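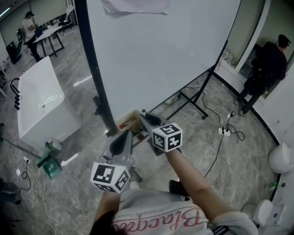

Two hand-held grippers, small box by the whiteboard

10 Oct 2022

A few of you asked how the rain tank did over its first summer. Long thread, mostly plumbing. I'm in Gurnton, clay soil, hot dry August, so adjust for where you live.

Total pulled out of the tank since May: 1,583 gallons, going by the little meter on the outlet. All of it went on the vegetable beds, the two young plums and the pots by the back steps.

The meter was cheap and I'd buy it again before I bought anything fancy. Without it I would have told you I used twice that much.

The setup. One 600 gallon Grarico tank behind the garage, fed by one downspout. It's the squat dark green model, low enough to sit under the garage eave. Before that I had a pair of 100 gallon barrels, which I still have, more on those later.

Why I moved up from barrels: they filled in one decent storm and then ran over for the rest of it. Then no rain for weeks and they were empty by the second weekend. Most of what came off the roof was going down the driveway.

Rule of thumb if you're sizing one. An inch of rain on a thousand square feet of roof is a bit over six hundred gallons. Measure the footprint of the roof from the ground, no need to climb up or worry about the pitch. Then knock some off for splash and what the first flush pipe throws away.

My garage is a lot smaller than a thousand square feet, so it takes several good rains to fill the tank. It was full by the end of May and full again in mid September. In between it went up and down.

The base took longer than everything else put together. Full, that tank weighs about 5,000 pounds. I dug out the topsoil, tamped the clay, put down crushed stone in thin layers and tamped each one, then pavers on top.

I checked level in both directions and then did it again the next morning. One corner had dropped a little overnight so I pulled three pavers and redid it. Much easier to do that with nothing sitting on top.

If your ground stays soft in spring, pour a slab or pay someone to. A leaning tank is dangerous, especially with kids around.

First flush diverter: yes, get one. It's a capped length of pipe that catches the first dirty water off the roof, then the rest goes by it into the tank. Mine is a kit from the farm supply in Blackburn. It has a slow drip at the bottom so it empties itself between storms.

The drip hole clogs with shingle grit. I unscrew the cap and rinse it once a month. I skipped July and the pipe was full of something like coffee grounds.

Speaking of shingles. My garage roof is asphalt. I've read different things about using that water on food. What I do: drip lines at soil level only, nothing on the leaves, wash everything before eating it. Nobody drinks from the tank and there's a label on the tap that says so. Ask your extension office if you want a proper answer for your roof.

Mosquitoes. Every opening has fine screen on it, including the end of the overflow pipe, which I missed at first. I found wrigglers in a bucket I drew off in June. Screened the overflow that same evening and haven't seen any since.

Overflow matters more than I figured. When the tank is full, all the water from the next storm has to go somewhere. Mine first went out the side and washed a groove along the garage footing. Now it runs through a buried pipe to a shallow planted dip, well away from the building.

The dip has blue flag iris, some sedges and a swamp milkweed. The milkweed sulked until August and then took off. The iris didn't seem to care either way.

Pressure. People expect it to work like a house tap and it doesn't. With the tank full I get a decent flow through a plain hose. Down near the bottom it's a trickle. The vegetable beds are downhill from the garage, which helps a lot.

Regular drip emitters mostly want more pressure than a tank on the ground can give. I bought a set from Wostel made for gravity systems and those run fine until the tank is down to the last quarter. After that I use a watering can.

I thought about a pump and decided against it. One more thing to store in winter, and the can doesn't bother me.

How I water: long soak, early, twice a week in the heat. Straw over the beds, a good four inches after it settles. I tested one tomato bed without straw and gave up on that in the second week of July, it was drying out a full day ahead of the others.

What did well on that: tomatoes, pole beans, peppers, chard. Cucumbers were so-so. The celery was a waste of water and I'm not growing it again.

Cost, since it always comes up. The tank was most of it, then the stone. Our water is cheap here so it won't pay for itself any time soon. I did it because we get watering limits most summers and I was tired of picking which bed to lose.

Check your local rules first. Some places limit how much you can store, some want a permit for a tank over a certain size, some will give you money back. Gurnton only asked that I keep it off the side setback. One phone call.

The old barrels are on the other side of the house now, linked at the bottom with a short hose so they fill evenly. They do the pots and the compost pile. Compost takes more water than you'd think in a dry month.

Winter. I'll drain the tank before the first hard freeze, leave the valve open and swing the downspout over to a plain extension. Same for the barrels. The drip lines get blown out and coiled up in the garage.

Last year I left one barrel half full and it split the fitting. The part was easy to find but I lost the first three rains of spring waiting on it.

Changes for next year: a sight tube on the side so I can stop knocking on the tank to guess the level, a leaf screen up at the gutter, and a second tap for filling cans so I'm not unhooking the drip line every time.

I'll post the fittings list tomorrow once I've dug out the receipts. If you've run gravity drip on a flat lot, tell me how high you raised the tank. A neighbor wants to try it and I don't have a good number for them.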